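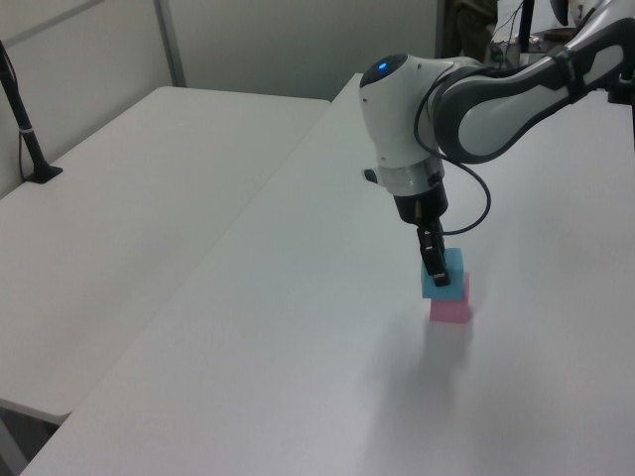

Looking after football kit at home

Anyone who has a player in the house will know the smell of a boot bag that was forgotten over a weekend. I've been washing kit for one side or another for longer than I care to admit, first for my own Sunday team and then for my children's, and along the way I have ruined shirts, shrunk socks and blocked a washing machine drain with half a goalmouth. What follows is what I do now. It won't all suit you, but I hope some of it saves you a bit of bother.

Getting the mud off boots

Leave the mud alone until it has dried. I know it's tempting to run them under the outside tap the moment you get home, but wet mud only smears further into the stitching. Stand them on newspaper in the porch overnight, then take them out the back and knock the soles together. Most of it drops off in lumps, and an old washing-up brush will see to the rest. For the bits packed round the studs I use a wooden lolly stick, or the handle of a teaspoon if the lolly sticks have all gone.

Wipe the uppers with a cloth wrung out in lukewarm water and a tiny drop of washing-up liquid. Stuff them with newspaper, change it after a couple of hours, and keep them well away from the radiator. I once dried a pair on top of the boiler at Chisholm Road, where we lived then, and the soles came away at the toe before half-time the next weekend.

If the studs screw in, take them out every few weeks and put a smear of petroleum jelly on the threads before they go back. A seized stud on a frosty February morning is a miserable thing.

Shirts, shorts and socks

1. Turn everything inside out, socks included. It protects the numbers and the badge, and it's the inside that needs the washing anyway.

2. Rinse the worst of the mud off in a bucket first. Tip the bucket on the flower bed and spare your drains.

3. Soak grass stains in cool water with a good splash of white vinegar for half an hour, then rub in a little liquid detergent with your fingers. Old, set-in stains may want doing twice — be patient with them.

4. Wash at thirty degrees and leave out the fabric softener. It coats the material and, to my nose at least, it holds on to the smell.

5. Hang shirts by the hem, in the shade if you can. Tumble drying is what makes printed numbers crack and curl. 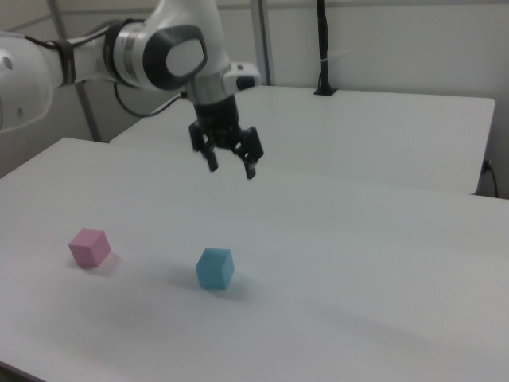

Goalkeeper gloves

Gloves need gentler treatment than people give them. Put them on, hold them under a lukewarm tap and wash your hands, more or less, squeezing until the water runs clear. Press them flat in a towel (please don't wring them!) and leave them to dry indoors, away from sunshine. They should take 48 hours or so in a cool room. Store them very slightly damp and never with the palms pressed together, or you will be peeling them apart on matchday and taking some of the grip with them.

Shin pads and the bag itself

Shin pads get forgotten, and they are usually where the smell is coming from. Wipe the hard side, then scrub the padding with bicarbonate of soda mixed to a paste, rinse and air dry. Once a month I empty the bag completely, shake it out, sprinkle bicarb in the bottom and leave it unzipped by the back door until morning. Pop a dry teabag in each boot between games too — peppermint is lovely.

Comments (2)

Gesa: The vinegar soak got the grass out of our white shorts after I'd given up on them. I did three goes in the end. Does it work on red clay as well? Our away pitches are full of it.

Skelum: Good tip about the jelly on the studs. I'd add a strip of coloured tape inside the tongue of each boot, as we've come home with somebody else's left one more than once.

We use cookies to remember your settings and count visits. Accept | Manage choices

Contact | © Zadora Home Notes | Back to top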